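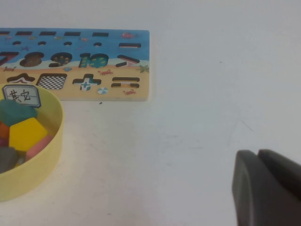
Too slow, Jummai Nwachukwu said down the phone, and if it couldn't put a number in a hole by Friday she was sending the whole Telura back in the box it came in and I could write six hundred words on why.

I said it could put a number in a hole. I said it was warming up.

"It's an arm. What's it warming up?"

Had no answer for that. Said the line was bad.

So. Kitchen table, Punham, rain. The Telura bolted down at one end, me at the other with a legal pad. The job was simple, it was on page one of the kit: First Tasks For Your Arm. Puzzle board. Sea on the top, beach on the bottom, holes for the numbers and the shapes. Bin of blocks next to it. Arm picks block, arm puts block in hole. A kid does it in a minute and then eats a cracker.

The kit ran 2,000 for the trial month, and Kyriakidis, who sell it, would knock that off the price if you kept it. Nobody at the magazine wanted to keep it. Jummai wanted a verdict. Good or bad, she had a page open between the cordless drills and the letters.

First run. The fingers came down, stopped above the table, thought about it. Went back up.

Second run, same.

Third run it got hold of the yellow hexagon. Lifted it right out of the bin, neat as you like, and swung it over the beach. I stood up. I had actual goosebumps. It hung over the square hole, the one with the checkerboard in the bottom. Hung there. Then back across and down into the bin with it.

I wrote: indecisive.

Called the support line. Man in Nerden, very calm, sounded like he was eating.

"What hole were you expecting?"

"Well, the hexagon one."

"Is there a hexagon one?"

I looked. Roof shape. Square. Plus. Equals. Greater-than up by the ten. I looked again, like one might of come in while I was on the phone.

"No," I said.

"Then it's done it right."

"It put it back."

"In the bin marked what?"

There was a card on the bin. Two characters, black on white. I'd figured it for the name of the toy company. I read them to him the only way I could, which was by drawing them in the air and describing my finger. He got it faster than I would have.

"Other," he said. "That's the other bin. Stuff that doesn't go on the board. You've got it picking from the leftovers."

"So where's the rest? The numbers?"

"Should be a second bin. Second bag, anyway. Did you unpack the second bag?"

I said of course, and went out to the hall, and unpacked the second bag.

It was not a bag of numbers. It was a power cord and a spare set of finger pads and a card thanking me for choosing Kyriakidis. Went back to the phone. He'd hung up or I had.

Okay. Monday night by then. I wrote 17/09/2018 at the top of a fresh page because the form asked for the day that way round, and under it: numbers missing. Under that: arm fine? With the question mark. Jummai hates a question mark.

Here's the thing though. I left it running. Meant to turn it off, had soup instead, and it just kept going. Down, grip, over, look, back. Pink one. Back. The gray one. Back. Never dropped it, never banged the rim. Never shoved the pink one in the roof hole to get it over with, and I'd have done that. I have done that, with whole years of my life. 165 tries on the counter when I went to bed. 165 times it went over there and checked.

Lay awake listening. It's not loud, put that in the review. Little whir. Little tick when the fingers close.

In the morning the counter said 1,133.

Rang Jummai before she could ring me.

"Does it work," she said.

"It's got nothing to work with. They didn't send the numbers."

"So it doesn't work."

"It's right every time. There's no hole for any of them and it's been right every single time."

Quiet. Somebody behind her asking about a drill.

"You're telling me," she said, "it spent all night deciding no."

"Yes."

"And you want the page for that."

"I want two pages."

She laughed, which I hadn't heard since December, since before the layoffs, and then she said one page, and get them to send the damn numbers, and how many stars. I said I didn't know. I said could I have till Friday like she'd said. She said Friday was for the arm, I got Thursday.

Courier from Nerden came Wednesday at lunch. Padded envelope, the eight and the nine and the ten and all the little dashes rattling around in there, no note. I wiped my hands. Took the leftovers bin away, put the numbers in a soup bowl, set it down in the same spot and hit start.

Fingers came down. Tick. It had the eight.

Over the table, over the sand, up to the shoreline. It hung there, just how it had with the hexagon, exactly that long, and I found I was holding the edge of my chair. I'd got used to the answer. I think I half wanted the answer. Two nights of it going over to look, and coming home with the thing still in its hand, and starting again like that was no reason not to.

It turned the eight a few degrees and let go.

Went in flat. No wiggle, no second push. By the time I'd sat down it had the nine.

40 minutes for the lot, and two of the dashes it had to go at twice. I wrote that down, it's fair, people should know. Wrote: slow. Wrote: wants a better lamp than mine. Wrote: check the box before you call Nerden, there's supposed to be a second bin. Price is steep for a thing that does a kids puzzle. The manual's thin. The clamp will mark your table.

Didn't write the night part. Tried it a couple ways and it came out soft, and Jummai would've cut it for a drill.

Then the board was full and the bowl was empty, and the arm went over to the bowl and looked in it. And waited. And looked in it.

I got up and fetched the other bin from the hall and put it back where it had been.

"Go on then," I said.

Tick.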